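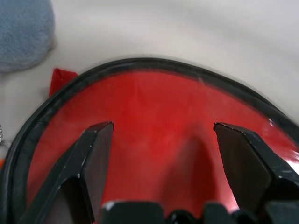

Emptying a container is a chore most people finish without noticing they have started it. For a robot it is a sequence of separate problems, and the sequence is where household automation currently stalls. The arm has to find the opening, get its fingers past the rim, close on something it may not be able to see well, and come out again without taking the container along. With a glossy red interior, as in the view from the wrist, overhead light turns one side of the wall pale pink while the gripper drops its own dark shadow on the surface between its fingers. A vision system has to decide that neither patch is an object. Systems sold as general-purpose still get this wrong often enough to matter.

The question put to the people interviewed for this article was narrow: can a machine do a chore yet, meaning the whole chore, in a room it does not own, at a cost somebody would pay? The answers varied by task more than by machine.

Tiziana Marras runs manipulation testing at Jadgate, which evaluates arms and grippers for buyers in light manufacturing and institutional laundry. Her group does not build robots. It keeps a set of benches, a stock of ordinary goods, and a log of how each trial ended. She is wary of the word "solved."

"A vendor will show me a pick," she said. "I ask for the pick, the place, the next pick, and what happens when the second item comes up attached to the first. That last part is usually a phone call to an operator."

Her standard test is a run of 2000 consecutive picks with no human contact, using mixed goods that are swapped between attempts. Few systems complete it. Those that do tend to have one of two things going for them: suction on flat packaging, or a narrow list of rigid parts whose dimensions were known in advance. Neither helps much with a kitchen drawer or a basket of washing.

The two-finger parallel gripper remains the default tool for general work. It is cheap, it is strong for its size, and its geometry is simple enough that software can reason about it. It also has limits that no software removes. The fingers need clearance on both sides of the object. In an open bin that is rarely a concern. Near a wall it becomes one, and in a curved container the wall is always near. When an object lies against the side, one finger has to fit between object and wall, and a thick fingertip will not go. Operators at Jadgate call this a pinned part. The usual remedies are to push the object toward the middle first or to tilt the whole container, and both add time and new ways to fail.

Curvature causes a second difficulty. A fingertip with a flat, squared end meets a curved surface at an edge. If the controller is moving by position alone, the arm keeps pressing until something yields, and in a light container what yields is usually the container, which slides. Force sensing at the wrist limits the damage. It does not tell the robot whether it has touched the wall or the thing it came for.

Camera placement is a compromise as well. A wrist camera sees the fingertips and whatever lies between them at close range, which is useful in the last stage of a reach. It sees little of the rest of the table. An overhead camera has the reverse problem, with its view blocked by the arm at the moment of contact. Most current systems carry both and merge the two, and much of the engineering effort goes into deciding which to believe.

Factories have dealt with these problems for decades by removing them. Mancuso, which assembles valve fittings, had trouble with an arm that fed small castings from a deep tub. The fix was a shallow tray with a matte gray lining and diffuse light from two sides. The software was left alone. Missed picks fell to a level the line could absorb, and the old tubs went to the maintenance shop. A plant can make such a change in an afternoon. A household will not repaint its mixing bowls.

Training on recorded demonstrations has changed the picture for loose and soft goods. In this method a person guides the arm through a task many times, and a network learns to map camera images to motion. No explicit model of the object is needed. Results on cloth, which was close to hopeless for hand-written routines, are now respectable. Prasham, a laundry services firm, ran a trial in which a two-arm station folded hand towels for 9 weeks. By the end the station folded a towel in about 3 minutes. A trained employee takes a few seconds. The folds were acceptable. The station was kept for overnight work, when its slowness cost little, and a person still loaded the stack and cleared jams at 6 a.m.

Generalization is the weak point. A policy trained on one type of towel may handle a slightly larger one and fail on a bathrobe. Changes that look trivial to a person, such as a different table height or a lamp moved to the other side, can lower success rates sharply. Larger and more varied training sets reduce the effect. By how much is disputed, partly because published tests are seldom run under matching conditions.

Marras would like to see failure reported in more detail. A missed grasp that the robot notices and retries is an inconvenience. A missed grasp that it does not notice is worse, as every later step proceeds on a false assumption. The arm carries nothing across the table, opens over nothing, and records a success. In her logs the second type is less frequent but accounts for most of the stoppages that needed a person.

"I would buy a slow robot that knows its hand is empty," she said. "I would not buy a fast one that doesn't."

Detecting an empty hand is simple with rigid objects, where the gap between the fingers settles it. With a thin cloth the fingers close almost completely either way. Tactile pads help. They also wear, and replacement intervals in the test logs were shorter than the data sheets suggested. Esach, a supplier of gripper parts, now offers its pads as a clip-on item that can be changed without recalibrating the arm. It is a modest improvement, and maintenance staff rate it above anything done to the software.

Cost remains the other barrier. Arms are cheaper than they were, but an arm is a small share of the expense. Mounting, guarding, setup, and support visits make up the rest, and they do not shrink for a home. On a shop floor they can be spread across shifts. In a kitchen they would be set against half an hour of tidying a day.

For a shop floor with repetitive parts and control over its own lighting, the answer is yes, and has been for some time. For soft goods in a fixed station, it is a qualified yes with an attendant nearby. For a home, single motions work and full chores mostly do not. Jadgate plans to add an unsorted kitchen drawer to its benches in December. Two vendors have asked for the contents in advance, and Marras has declined to provide a list.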